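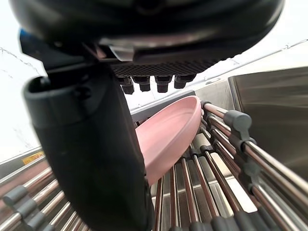 Figure 7. Plate standing on edge on the roll-up rack.

Section 7. Setting Up and Using the Roll-Up Dish Rack

7.1 Purpose of this section

This section covers the roll-up dish rack supplied with the Prarketti kitchen set. It applies to all furnished apartments at Delumis and to the shared kitchens in the Gallegos building. Residents should read it once before first use and keep it with the appliance papers in the kitchen drawer.

The rack is intended for washed dishes only. Items should be scraped, washed and rinsed before they are placed on it. It is not a shelf, a trivet or a cutting surface.

7.2 Before first use

1. Remove the rack from its sleeve and take off the paper band. Keep the sleeve for storage.

2. Wash the rack in warm water with a small amount of dish soap. Rinse it well.

3. Wipe the rim of the sink and the counter on both sides. Crumbs or grit under the rack will let it slide.

4. Check the rack along its full length. If any part is bent, loose or sharp, do not use it. Report the fault to the housing office and quote part number 956.

7.3 Laying out the rack

1. Hold the rolled rack at one side of the sink and unroll it slowly toward the other side.

2. Make sure both ends rest fully on the sink rim or the counter. Neither end should hang over the basin.

3. Press down gently in the middle with an open hand. The rack should lie flat. If it rocks, lift it, turn it end for end and lay it down again.

4. Leave enough of the basin uncovered to run the faucet and wash the next item.

Note: The rack measures 47 centimeters when fully unrolled. In the Gallegos kitchens the larger basin is too wide for it, and the rack must be used over the smaller basin only.

CAUTION: Do not pull the rack across the sink while dishes are standing on it. Clear it first, then move it.

7.4 Placing plates and shallow dishes

Plates may be dried on edge or face down. Drying on edge takes less room and is preferred when more than one person is using the kitchen. A shallow dish with a raised rim, like the pink plate in Figure 7, can be stood at an angle.

1. Shake off loose water over the open part of the basin.

2. Hold the plate by its upper rim, with the fingers on the outside.

3. Lower the bottom edge onto the rack until it settles. Do not drop the plate the last inch.

4. Let the plate lean slightly. A plate stood perfectly upright is easily knocked over.

5. Keep hold of the rim until the plate is steady. If it begins to roll or slip, lift it clear and set it down again in a different place.

6. Place the next plate so that it leans the same way, with a gap between the two. Water should be able to run off both faces.

Note: Oval dishes behave differently from round ones. Rest an oval dish on one of its long sides where possible. If it will not stay, lay it face down.

Note: Large dinner plates go toward the back and small plates toward the front – this keeps the taller pieces out of the way of the faucet handle.

CAUTION: Never force a plate into place. Pressure on the rim can chip glazed pieces and can spread the rack out of shape.

7.5 Cups, bowls and flatware

1. Turn cups and bowls upside down. Tilt deep bowls a little so that air can get underneath.

2. Keep stemmed glasses off the rack. Dry them by hand with a clean towel.

3. Put flatware in the separate drainer. Forks and small spoons can fall through into the basin if they are laid across the rack.

4. Put sharp knives away as soon as they have been washed and dried. They must not be left on the rack or in the basin.

7.6 Hot items

Cookware may be set on the rack after it has been washed and has cooled to the touch. The rack must not be used for pans taken directly from the stove or oven. The temperature limit for any item placed on it is 63 °C.

WARNING: Do not drain boiling water through the rack. Remove the rack from the sink before emptying pasta or potato water.

7.7 Clearing and storage

1. Check that each item is dry before putting it in the cupboard. Wipe the lower edge of any plate dried on edge, where drops tend to collect.

2. Remove tall pieces first, then plates, then cups.

3. Lift the empty rack at both ends and shake it once over the basin.

4. Roll it up loosely, starting from the end nearest to you. Tight rolling strains the end pieces.

5. Store the roll on its side under the sink or return it to its sleeve. Do not store it damp in the sleeve.

In the shared kitchens, the rack must be cleared by 10 p.m. Dishes left after that hour will be moved to the open shelf beside the door.

7.8 Cleaning

Wash the rack by hand once a week. Friday is the assigned day in the Gallegos building. Use a soft brush along the rods and rinse from both sides. Steel wool, bleach and scouring powder are not permitted. Where the tap water leaves white marks, wipe the rack with equal parts white vinegar and water, wait five minutes and rinse.

Replacement racks are issued from the Dredomdale supply room. Bring the old rack with you. For flatware drainers and sink mats, see Section 8.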